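Descaling and storing small kitchen appliances

Limescale on a heating plate lengthens boiling time. In the Samondale area the water is hard, and monthly treatment is advised for kettles and steamers.

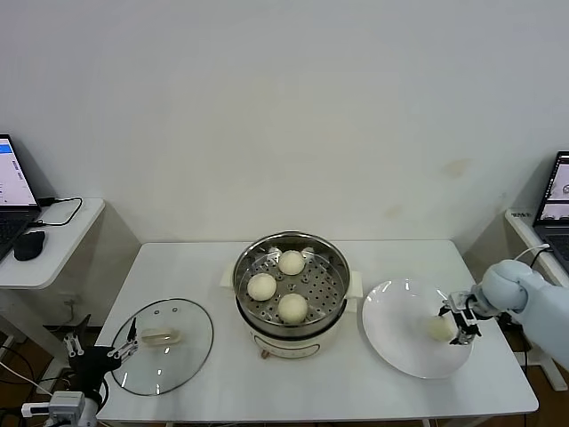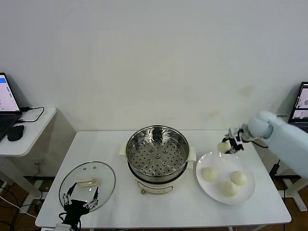 Electric steamer with perforated tray, glass lid to the left.

Unplug the appliance. Dissolve 2 teaspoons of citric acid in 150 ml of warm water and pour over the plate. Leave until the deposit lifts — never scrape with metal. Rinse twice.

Wash lids and trays separately. Dry all parts before stacking, and store lids upside down with a cloth between.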